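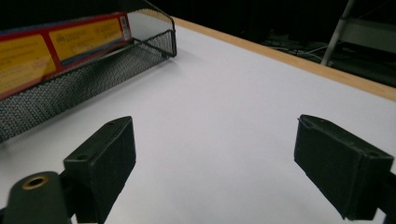 Minutes of the users' meeting, Hudik shared study rooms
April, 17.00, large study room

Chair: Rania Karaki
Minutes: Roswitha Rieger
Present: the members who signed the list at the door. Apologies were received from two members of the evening group.

1. Minutes of the last meeting

The minutes were accepted with one correction. Under the item on lamps it was written that the lamp at the window will be replaced. The correct wording is that the lamp will be repaired, if the shop can get the part.

2. The tables

Rania reported that the white tabletop was cleaned with the new liquid from Riltumico. She is satisfied with the result. The ink marks went away after the second cleaning, and the surface did not become shiny, as some members had feared. The bottle stays in the low cupboard. It should be used with a soft cloth only, never with the green side of a sponge.

One member asked if the wooden trim along the edge can be cleaned with the same liquid. Rania does not know. Until she has asked the supplier, the wood is to be wiped with water and dried directly after.

There was a longer discussion about cups. Several members would like to have a rule that cups must stand on a mat. Others find this too strict, and said that in a study room people must be able to drink their tea without thinking about it. It was agreed that mats will be bought and laid out, but there will be no rule for now.

Decision: Roswitha buys 25 cork mats, the plain ones. The cost must not be above 27 euros.

3. Desk organisers and small things

At the last meeting the members asked for less plastic on the desks. Rania presented the two types of organiser which she had compared, the closed box from Treltton and an open one in black wire mesh.

The closed box looks tidy from outside, but in the trial weeks it collected old receipts, dry pens and one half of a sandwich. With mesh everyone sees what is inside, and therefore it is emptied more often. Against the mesh it was said that paper clips and pencil points get caught in it, and that the corners can scratch a table.

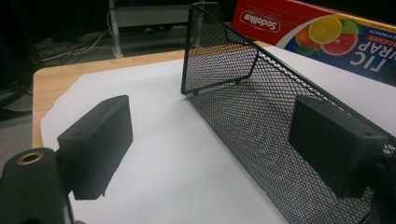
For the scratching, Rania proposed to lay a sheet of paper under each organiser when it is moved or filled, and to glue felt under the corners later. Felt is already in the house. The question of which glue is suitable for metal was left open. Mr Bălan's hardware shop was suggested as a place to ask.

It was also discussed what belongs in an organiser. The members agreed on pens, pencils, one ruler and a pair of scissors. Letters and forms go in the tray by the door. Chargers are not to be left on the desks overnight – we have had this subject before and the minutes will not repeat everything.

Decision: the mesh type is chosen for all desks. The closed boxes are offered to the members free of charge. What is left at the end of the month goes to the second-hand shop.

4. Paper

The stock of white paper is 2000 sheets, which is enough until the summer. The chair asked that sheets printed on one side are collected in the shelf under the window and used for notes. Torn sheets can be used for covering a table during glueing or painting. Please do not put them back in the printer, it was blocked again last week and the repair took a whole morning.

5. Tidying day

The tidying day takes place at the end of the month and begins at 10.00. The work is divided as follows:

Tables and edges: Rania and the morning group
Felt under the organisers: Roswitha
Cupboards and shelf: evening group
Windows: still open, names are welcome on the list

Lunch is soup. Who does not eat meat should write it on the same list.

6. Other matters

A member asked if the door of the large study room can be closed during the quiet hours. At present it does not stay closed by itself. Roswitha will look at the hinge together with the owner of the house.

A blue scarf and a calculator were found and are lying on the hook shelf in the corridor.

The meeting closed at 18.25. The next meeting is after the tidying day, the time will be put on the door.

For the minutes: Roswitha Rieger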